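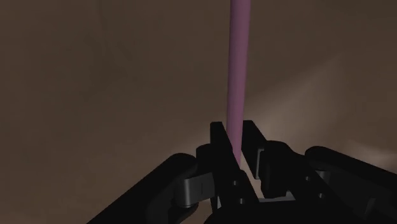
Jolanta Marciniak wrote in to say the new water meters at Plosell are reading too high, and that her last bill was up by a third on the one before. We passed this on to Preveda, who will test any meter free of charge until the end of December. The test takes 40 minutes and the water stays off throughout – fill a kettle first. To book, leave your flat number and a daytime phone number at the front desk before noon.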